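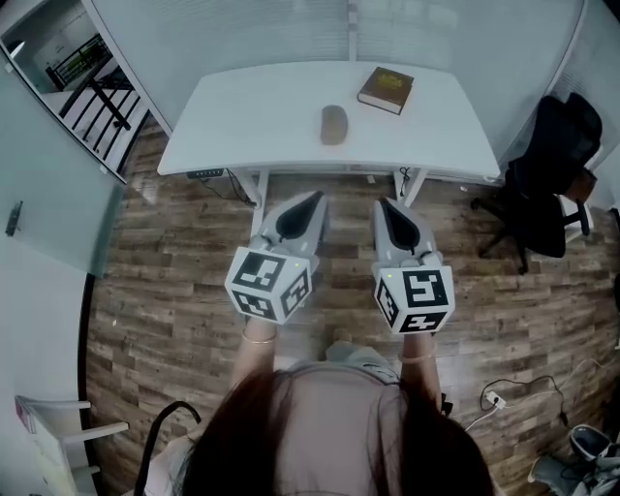

A gripper in each hand, fingers open.

Gallardo has 372 side quests, and I have finished 30 of them. I do not want to finish more. Most ask me to ride across the map, take 4 herbs and ride back. Graltent, the older game by Amard, had fewer tasks, but I still remember the ferry one from July – I had to choose which of 2 families could cross, and the game never told me if I chose well. I would like the next Gallardo to be smaller. A player who is tired skips the dialogue, and the writers of this game deserve to be read.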